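How Does a Robot Know What to Pick Up?
A look inside the software that turns a pile of stuff into a plan
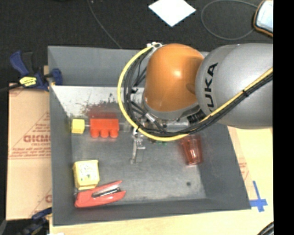 A bin full of puzzles

Reach into your backpack and pull out a pencil. Easy, right? You probably didn't even look. Your fingers felt around, bumped into a notebook, slid past it, and closed on something long and thin. The whole thing took a second or two and you were thinking about lunch the entire time.

Now try writing down every single thing your brain had to do. Where is the pencil? Which way is it pointing? What's on top of it? How hard should you squeeze? You'd fill a whole page, and that page would still be missing some steps!

That page of steps is what robot programmers work on every day. The job is called bin picking, and it means getting a robot arm to reach into a box of mixed-up things and take them out one by one. The big arm with the orange joint and the letters on its side is strong and very steady. But an arm is only muscles and bones. Without software, it would just hang there over the stapler and the red tumbler forever, as still as a coat rack.

So let's follow the software through one pick, from the first look to the final drop.

Step one: Look

The robot's "eye" is a camera, and a camera doesn't see things the way you do. It sees a giant grid of tiny colored dots called pixels. To a computer, a red stapler isn't a stapler at all. It is a bunch of numbers that mean "red," sitting next to a bunch of numbers that mean "gray."

The part of the software that makes sense of those numbers is called perception. Its first job is to draw a line around each thing, a bit like coloring inside the lines when there are no lines yet. Programmers call this segmentation. (Great word to use at dinner.)

How does the program learn where one thing stops and the next one starts? It practices! People show it lots of pictures where the outlines have already been drawn in by hand. The program makes a guess, checks its guess against the real outline, and changes itself a tiny bit. Then it does that again, and again, and again.

Yuxi Tan, who writes perception code for a picking program called Lunia, spent a good part of one April drawing outlines. She did 318 of them. "My favorite ones were the toys," she says. "My least favorite ones were anything see-through."

Why see-through things are so sneaky

Look through a clear plastic cup and you see the table behind it. So does the camera. Parts of the cup seem to be table-colored, and parts of it are bright white where a lamp is shining on it. The computer may decide that the cup is three little things, or that there isn't any cup.

Shiny things are sneaky in another way. A smooth wall can act a bit like a mirror, so a red block can leave a blurry red smudge on the wall behind it. You know right away that the smudge is only a reflection. The program has to learn that, or it might send the arm over to grab a smudge!

Step two: How far away is it?

A flat picture tells you left, right, up and down. It doesn't tell you how deep things are, and a robot needs to know that before it moves. If it guesses too high, it closes on air. If it guesses too low, it bonks the floor of the bin.

Try this. Close one eye, hold your arms out wide, and bring the tips of your two pointer fingers together in front of your face. Now do it again with both eyes open. Most people find it much easier the second time. Each of your eyes gets a slightly different view, and your brain compares the two to figure out how far away things are.

Many robots use the same trick, with two cameras side by side. Others shine a pattern of light on the objects and watch how the pattern bends. Either way, the software ends up with something called a point cloud, and it is as cool as it sounds. Picture thousands of specks floating in space, all together making the shape of the bin and everything in it. You can spin a point cloud around on the screen and look at it from the side – almost like flying through it.

Step three: Choose a grab

Next the software asks, "Where should I hold on?"

Think about a toy block with three round knobs along one edge. You could pinch it across the flat sides. You could pinch one knob. You could try to lift it by a corner, and it would probably twist and fall. There are many possible grabs for every object, and some are much better than others.

Grasp planning software dreams up a whole crowd of grabs and gives each one a score. Jianguo Fang works on this part of Lunia, and he set it to try 20 grabs for every object it finds. A grab gets a good score if the sides are flat and the spot is near the middle, where the object balances. It loses points if a wall is close by, or if another object is in the way.

Here is a question to think about. Say a block is sitting right up against the side of the bin. Would you grab it first or last? Lots of programs leave it for later. Jianguo's does something I love: it can plan a little nudge to slide the block out into the open, and then pick it up from there.

Step four: Plan the path

So the robot knows what it wants and how to hold it. Can it go now?

Nope! It still has to figure out how to get there. A robot arm has several joints, and many have 6 of them. Your own arm is the same sort of thing, with a shoulder, an elbow and a wrist. Touch your nose. Now touch your nose with your elbow held up high. Your finger ended up in the same place, but your arm got there in a different shape. A robot has choices like that too, and some of those shapes would smack right into the wall of the bin.

Motion planning is the software that picks a safe path. It keeps a pretend copy of the arm and the bin inside the computer. Then it moves the pretend arm first and checks for crashes at every little step along the way. If the pretend elbow hits the pretend wall, that path goes in the trash and the program tries a new one. Nothing gets broken, and it all happens very fast.

There's one more thing to worry about: cables. On a lot of arms, the cables run along the outside and loop around the joints, a bit like the cord on a pair of headphones. They need enough slack for the joint to bend, and they mustn't get wrapped up. Heriberto Huerta, who plans the paths, puts in a rule for that. His program remembers how far each joint has already turned, and it won't keep on twisting the same way. Sometimes the arm has to go the long way around because of his rule, and he's fine with that.

Step five: Move, feel, and check

At last the arm gets to go! The control software takes over now. It works in a loop, and the loop goes like this: Where am I? Where should I be? Push a little. Where am I now? It asks those questions many, many times every second, and that's why a good robot arm moves so smoothly.

You use a loop like this when you carry a very full glass of water. You watch the water, and you tip your hand a tiny bit this way and that way to keep it level. Grown-ups call it feedback.

When it's time to grab, the software checks whether there's really something there. One way is to look at how far the gripper closed. If the fingers closed all the way, they must have missed. Then it's back to step one for another look. Missing isn't a disaster. A program that notices it missed is a lot more useful than one that carries nothing across the room and proudly drops it in a box!

Try it at home: Be the robot

You need a friend, a shoebox, a scarf for a blindfold, and a few safe things to pick up, like a block, a spoon and a sock.

1. One person is the arm. Put on the blindfold and stick out your thumb and one finger. That's your gripper, and you can't use any other fingers.
2. The other person is the software. You can talk, but you can't touch anything.
3. The software gives commands, such as "left a little," "down," "stop," "turn your hand" and "close."
4. The arm does exactly what it's told and nothing more. No helping!
5. Once you've picked up everything, trade places.

Want to make it harder? Put the sock on top of the spoon. Or have the software close one eye. Or try giving all of your commands first, and let the arm do them afterward with no more talking. You'll find out very quickly why robots need feedback.

Words to know

Perception: turning what a camera sees into useful facts.
Segmentation: finding the edges of each object in a picture.
Point cloud: lots of dots in space that show the shape of things.
Grasp planning: choosing where and how to hold on.
Motion planning: finding a path that doesn't bump into anything.
Feedback: checking how it's going and fixing it as you go.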